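Flusgate Activity Room 14
Tabletop and Small Items Inspection
Prustier Facilities, September

Table surface
Clean, no residue: Pass
Colour white throughout, brownish staining present: Fail
Edges free of chips and burrs: Pass
Comment: One hairline scratch near the north corner. Does not catch a fingernail. Monitor.

Table stability
Legs locked: Pass
Level, both directions: Pass
Rock under hand pressure: Fail
Comment: Rear left foot is short. Adjust the levelling screw and recheck before Thursday.

Loose items
Cylindrical items are checked upright and on their side. Any item that rolls off a level table without being pushed is to be tagged and set aside. Blue cylinder, tag 473, was checked on the white table.
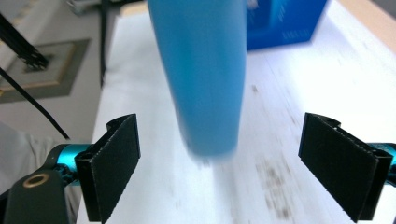

Page 72

Blue cylinder, tag 473
Cracks or sharp edges: None found
Colour transfer to table: None found
Mass under 500 g: Pass
Stands unsupported: Pass, see comment
Comment: Lower end is rounded. Item stands on the level table but tips with a light knock. Store lying down in the lipped tray. Do not place on the upper shelf.

Storage
Trays labelled: Pass
Heavy items below waist height: Pass
Lids fitted: N/A
Comment: Clavetance tray has a split handle. Removed from use. Replacement on order.

Floor and access
Walkway clear: Pass
Cords secured: Pass
Comment: Mat at the doorway has begun to curl at one corner. Tape down or replace.

Outstanding: table foot, tray handle, door mat.
Copy to Osei Centre front desk.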